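Planner stalls when both arms go for the same side

tullero_dev
Two-arm pick and shelve job, toilet paper rolls. Perception is fine, all rolls get a box and a grasp pose. But the task allocator keeps handing both arms targets near the center line and then the planner times out. 52 stalls in 1,000 simulated runs. Timeout is 4 seconds. Any ideas before I rip out the allocator?

kbarrow78
Not the allocator imo. Bet your collision padding is too fat. What's it set to on the gripper fingers?
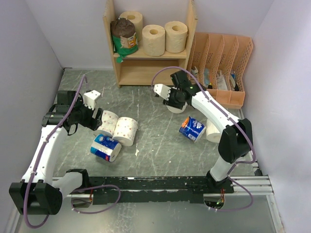 Sławomir Pietrzak
Moderator, motion planning

Rolls on both sides there, so a plain left/right split gets you most of the way. Lock the center strip – one arm holds it, other one waits. We did that on the Clistberg cell and stalls went away.

kbarrow78
Disagree. Locking hides the problem and you lose cycle time. Fix the padding first.

tullero_dev
Padding was 78 mm. Yeah. Left over from the old grippers, my bad

Sławomir Pietrzak
Moderator, motion planning

OK that's huge. Still want the lock though. Also check the wrapped rolls vs the bare ones, shiny plastic gave us jumpy poses and teh planner kept replanning.

tullero_dev
Poses look steady in the logs. Will drop padding tonight, rerun the same seeds, lock off. Then lock on if it still stalls.

kbarrow78
post both numbers pls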